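Chapter 7
Where Does It Go? Household Waste and the Systems That Carry It

Key terms: waste stream, collection, transfer station, tipping fee, landfill, leachate, recovery, contamination

Think back over everything you have thrown away since you woke up. A tissue, probably. A coffee filter, the peel from an orange, the plastic sleeve your bread came in. Now try to say where each of those things is at this moment. Most people can follow their trash as far as the curb, and after that the trail goes cold. This chapter picks up the trail at the kitchen door and follows it all the way to the end, and I promise it is a better story than you expect!

Waste is one of the great subjects in the study of cities. It touches geology (what kind of soil sits under a landfill?), chemistry (what happens when a banana skin rots without air?), economics, law, and plain human habit. You can learn a surprising amount about a town by asking how it gets rid of things. Archaeologists have known this for a long time. Many of their best finds come from ancient garbage heaps, where broken pots and fish bones tell us what ordinary people ate and used, day in and day out.

We will spend much of the chapter in the town of Davton, which sits on a river plain and sends its trash to the Cronin landfill, 53 miles to the north. Davton is a good place to study because it has changed its system twice, and each change left a clear mark in the records. In the first year we look at, the average household there threw out 756 kilograms of waste. Five years later the number was 705. That is a drop of 51 kilograms per household, and a large part of Section 7.3 is spent arguing over what caused it. Was it the new collection schedule? The higher price per bag? Or were people simply buying lighter packaging? The evidence points in more than one direction, and you will get a chance to weigh it yourself.
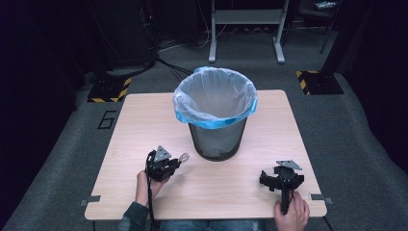

Before we get to the numbers, we need a few ideas in place. The first is the waste stream. Engineers use this term for the whole flow of discarded material from a home, a business, or a region. It really does behave a little like a stream. It has sources and branches, it rises and falls with the seasons, and what gets added near the top affects everyone farther down. Davton's stream swells in the fall with leaves and again in January, when the gift boxes and wrapping paper come through.

The second idea is collection. It sounds simple, and it is usually one of the most expensive steps. A truck has to stop, load, and start again hundreds of times on one route, burning fuel all the while. The route planners in Davton work with 632 separate stops on their longest run, and moving even a handful of them from one side of the street to the other can change how long the crew is out. Section 7.2 includes a map of that run. Get out a pencil and see whether you can find a shorter path. (Students have come up with some very clever ones.)

The third idea is contamination. When you hear this word you may think of poison, but in recycling it has a much milder meaning: the wrong thing in the wrong bin. A greasy pizza box in with the clean paper is contamination. So is a garden hose, which can wrap itself around the spinning shafts of a sorting line and bring the whole place to a halt. At the Rono sorting plant, which we visit in Section 7.4, workers stop the line several times a shift to cut tangled material loose by hand.

Finally, there is the landfill itself. Forget the picture of an open dump with gulls circling over it. A modern landfill is a built structure with a bottom, sides, drains, and eventually a roof of clay and soil. Rain that trickles through the waste picks up dissolved material and becomes leachate, a dark liquid that has to be caught and treated. Rotting food gives off methane, which can be piped away and burned for power. The Flulteck case study at the end of the chapter looks at a site where both systems were added years after the first loads went in, and at how much harder that made the job.

Before you read on

1. For one full day, write down each item you throw away and the room you were in when you did it. Keep the list. You will need it in Section 7.1.
2. Find out where your own town's trash is taken and how far it travels.
3. Guess what share of your household's waste, by weight, is food. Write the guess inside the cover of your notebook and leave it there until Section 7.3.

7.1 The First Ten Feet

The journey of a piece of trash begins with a decision that takes less than a second. You are holding something, you no longer want it, and you let go. Where it lands depends mostly on which container is closest.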